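Ulby serving and prep board, large, pale finish

Skamico Kitchen & Table > Boards > Ulby range
Code 1438
In stock at Ustodbridge. Collection or delivery.

Big board, rounded corners, light wood with the grain showing. Good for bread, cheese, chopping, rolling out small amounts of pastry. Same shape as the old Ulby, slightly paler finish than the batch we had before February. If you're matching one you already own, ring first and we'll tell you what's on the shelf.

Size 54 cm on the long side. Weighs more than you'd think. Corners are properly rounded, no sharp edge to catch your wrist on. No handle, no hole for hanging — we get asked this a lot. There is a hanging version from Kollár but it's smaller and we only order it in on request.

Comes oiled. Give it another coat before first use and leave overnight. Any food safe oil will do, not olive, it goes sticky and smells after a while.

Crumbs

Most of the questions we get are about crumbs. No groove on this one, so they stay on the surface and you sweep them off. Flat top means nothing gets stuck in a channel, but it also means nothing stops them at the edge. Seeded loaves are the worst. 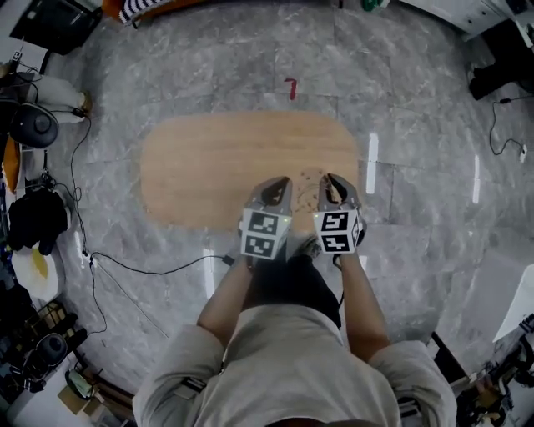

Soft brush or a dry cloth first, then a damp cloth, then dry it. Don't go straight in with a wet sponge, you just smear everything into the grain. Scraper is fine if it's plastic. Metal ones leave lines, and the lines show more on the pale finish then on the dark.

Washing

By hand, warm water, bit of washing up liquid. Not the dishwasher. Not soaking in the sink either. Stand it on its edge to dry, both faces open to the air. Laid flat while wet it will cup, and we can't swap it for that.

Stains: beetroot and turmeric will mark it. Half a lemon and coarse salt gets most of it out, rinse, dry, oil again. Onion smell, same treatment.

Oiling once a month if you use it daily, otherwise when it starts looking dry and chalky.

Feet

Sold without feet so you can use both sides. Pack of 4 stick-on rubber feet available separately, ask at the till or add a note to your order. They do stop it sliding about on smooth worktops and tiles. Damp tea towel underneath does the same job for nothing.

Delivery

Local van round Ustodbridge in the afternoons, order before 11am for same day. Further out goes by courier, allow 4 working days. Boards go out in card with corner protectors. Check it when it arrives and tell us about dents or splits straight away, with a photo please, and keep the packaging untill we've replied.

Returns

Unused only, once it's been oiled by you or had food on it we can't take it back. Faulty is different, just get in touch. Knots and colour variation aren't faults, it's wood.

Trade and cafes

Price drops on larger orders. Email Dulce Rosales at the shop with quantity and delivery postcode, she'll come back with a price, usually same day. Engraving possible on one face, adds nearly a week. Simple text only at the moment, logos on hold while the machine's being serviced.

Also in the Ulby range

Ulby small board, pale
Ulby round board, dark
Ulby bread knife
Board oil, small bottle or large tin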